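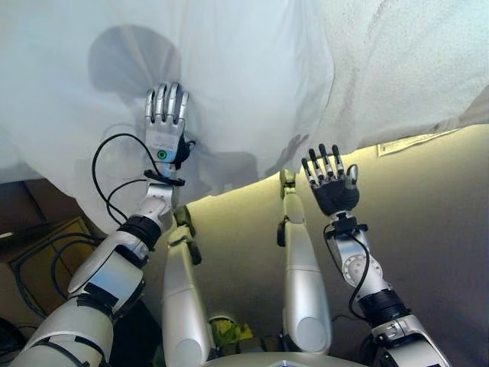 Both hands raised under the sheet, left palm facing away.

Bed-making by remote control: gallery

The pictures on this page come from the bedding sessions at Kirkasbridge. The task was taught by teleoperation. An operator wears a headset and a pair of gloves, and the arms follow. Joint angles, glove readings and head video are logged together, and each attempt is saved as a separate episode. Episodes are limited to 176 seconds, after which recording stops and the operator starts again.

Large thin cloth is difficult to teach. Raised overhead, it fills much of the head view, and the operator has to place the hands largely from their shape and from the shadows on the fabric. Glove lag during these sessions was nearly 60 milliseconds – acceptable for slow lifts, less so for a quick shake. Operators were asked to keep both hands in view wherever the task allowed and to pause with the fingers open before each new grasp. The pause makes it easier to split an episode into steps afterwards.
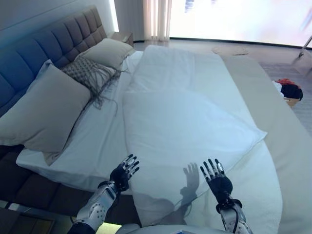
Yoon-hee Kang
Teleoperation engineer, Nornurico

Hands open over the folded duvet, with a hand and arm shadow on the white cover between them. The pillows are up against the headboard. Strong window light washes out part of the view, and shadows of this kind were left in the training data.

Notes on the set

Operators: Ji-hoon Koo and Na-rae Hwang. Labelling: Bok-nam Yeom.

Each episode is labelled by step (reach, grasp, lift, spread, release). Failed grasps are kept and marked as such. Episodes with a dropped video stream are removed. Glove calibration is repeated whenever the operator changes, and the calibration file is stored with the episode.

Pillow placement is logged as a separate task and will be added to this gallery in September.

Page last edited Aug 16, 2023.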